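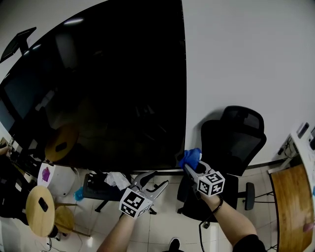 Enikő Pap wrote:
I would ask the board to reconsider the second paragraph of the draft. As written, it permits the late fee to be charged from the first day a meeting room is held past its reserved time, and the tenants at Feltport were told in December that a grace period would apply.

Feltport_Admin wrote:
Thank you for the comment. The draft follows the room use policy adopted for the Murnov building, where no grace period exists. The notice sent to tenants in December referred to cancellations only. Please see item 3 of that notice.

rultedville_tenant wrote:
I have the notice in front of me and item 3 says "changes and cancellations." An extension is a change. Our office was billed 670 for a session that ended late, and the room after us was not reserved by anyone. I do not see what cost the building is recovering.

Feltport_Admin wrote:
The fee does not depend on whether the next period is reserved. Cleaning and evening locking are scheduled from the calendar, and the contractor bills the building for waiting time.

m_takeda2230 wrote:
I support the draft. Our group had the large room reserved for 2:00 p.m. and stood in the hallway while the earlier party finished its call. We have a lease and a reservation like everyone else. A fee that begins after a grace period simply moves the end of every meeting to the end of the grace period.

Enikő Pap wrote:
That is a fair point for the large room, and I would not object to a strict rule there. The small rooms on the upper floor are another matter - most are open for the whole afternoon. Could the fee apply only where another party is waiting?

m_takeda2230 wrote:
Who would record that? The front desk closes at 5:00 p.m.

rultedville_tenant wrote:
The calendar would record it. If the next period is blank, there is no fee. I would also like the 670 reviewed under whatever rule is adopted.

Feltport_Admin wrote:
Billing reviews cannot be handled in this thread. Please submit form 2303 to the building office with a copy of the invoice. The proposal to link the fee to the calendar has been added to the list of comments on the draft. Tenants who wish to comment on the deposit for the large room should use the separate thread, as the deposit is not part of this revision.

Enikő Pap wrote:
Thank you. Please also note that the draft refers to "normal hours" in two places and does not define them.

Feltport_Admin wrote:
Noted. The definition will be taken from the lease.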